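Print this page | E-mail to a friend
Reading time: 4 min

Grip lets go of soft stuff when the arm swings. Force setting or something else?

Posted in Home builds & shared shops

Ok quick background. Shared shop, we have the humanoid mostly together, walking is not happening yet so forget the legs. Right now its just arms and hands. Goal for August is dumb simple: pick a pillow up off an armchair, hold it, put it back. Hard stuff works fine. Mugs, a box, a roll of tape, no problem. Soft stuff is driving me nuts.

What happens: hand closes, pillow comes up, then partway through the swing it creeps out of the fingers and drops. Not every time. Maybe worse late in the evening but I could be imagining that.

Settings right now. Finger current limit 300 mA. Close speed 127 (it's one byte, so half). Controller is a Skudik board, arm side runs on the Tratness motion package, stock config except I turned the shoulder accel down once already. Didn't help much, or helped and I couldn't tell.

Things I tried:
- limit up to 700. Holds better but the finger motor gets hot fast and I chickened out
- rubber tape on the fingertips. Peeled off, twice
- closing slower. No differance

We're using a fringed pillow, ruffles all over it, and gripping near an upper corner because thats where the hand gets to first without the elbow doing something weird. 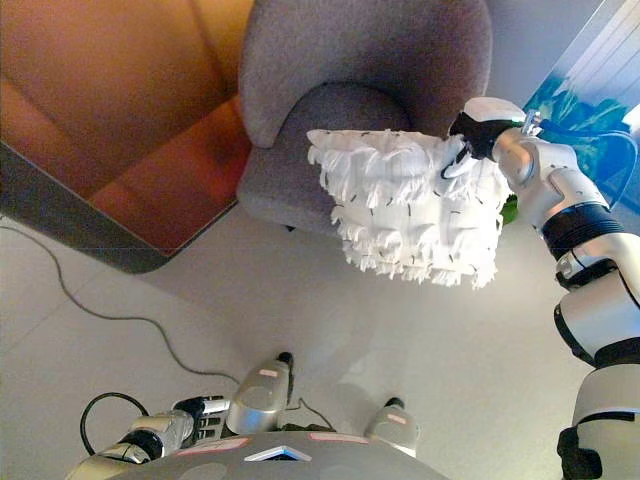

Soledad Escobedo already told me on the shop list that the corner is the whole problem and I should go for the middle, and that she'd quit touching the current until the grab point was fixed. Fair, but the middle means the wrist has to roll over a lot further and I get a joint limit warning before the fingers even close. So I'm stuck between a bad grab and a grab I can't reach.

Questions I guess:
1. Is there a hold current separate from the close current on these boards? Manual is bad.
2. Does anybody regrip during the lift, like a second squeeze?
3. If it really is the corner, how do you get to the middle without redoing the arm mount. Please don't say redo the arm mount.

Test night is Thursday so anything before then is great. Thanks

--

3 answers

Answer 1 (marked helpful)

Yes on question 1. Separate register. On my Skudik it's 304, "sustain," and it ships at the same value as the close limit, so unless you changed it you're holding at 300 the whole time. Firmware might move it, check your table before you write anything.

What I do: close at a high limit for half a second, then drop to sustain. The short burst squashes the stuffing down, and after that you don't need as much. 700 for half a second shouldn't cook anything if the motor gets a rest between grabs. 700 all the time will, you were right to back off. Put your finger on the motor case after ten grabs and see.

Second squeeze, also yes. Stuffing keeps settling after you close on it. The position reading says the fingers are where you sent them, but the pillow got thinner and theres less push back. I lift an inch or two, stop, send the close command again, then go. Fixed most of my drops with a towel and a stuffed dog.

On the swing: it's probably not accel, it's the stop. Look at decel. Tratness keeps them as two numbers and the second one is on another tab. Took me a month to find that tab. If your drops bunch up at the end of the move that's your answer. If they're in the middle I'd go back to the squeeze.

And watch that fringe. If the finger only has loose trim and not the fabric behind it, no current setting is going to save you. Go in deeper before you close.

Answer 2

get a different pillow

(ok real answer, do your tuning on a plain one, no trim, then go back to the fancy one. you're debugging two things at once. also rubber tape is junk, dip the fingertips in the liquid stuff for tool handles, the Brastadon one is fine, two coats, let it dry overnight)

Answer 3

Re: question 3. You don't have to redo the mount. Turn the pillow. Or come at it from a different side, whichever your base lets you do. If you stand the pillow up against the chair back the middle is a straight reach and the wrist hardly rolls. Lying flat on the seat is about the worst case.

If it has to be flat: grab the corner, drag it toward you to the front of the seat, let go, grab again further in. Two moves, slow, looks silly, works. I've got a script for it from the Lyons arm we had before, different joint names but the order is the same. Can post it if you want, need to dig out the old laptop.

I wouldn't change the sustain value and the grab point the same night. You won't know which one did it.

Comment from original poster: found the register, was at 300 like you said. Didn't know about the decel tab AT ALL. Going to do the two squeeze thing first and leave the grab point alone. And yes please on the script

--

Related questions
Finger motor clicks at full close, is that the gear or the limit
Wrist roll joint limit warning, how close is too close
Cable loop at the wrist, how much slack
Tratness config resets after power off
Best cheap objects for grip testing

Print this page | E-mail to a friend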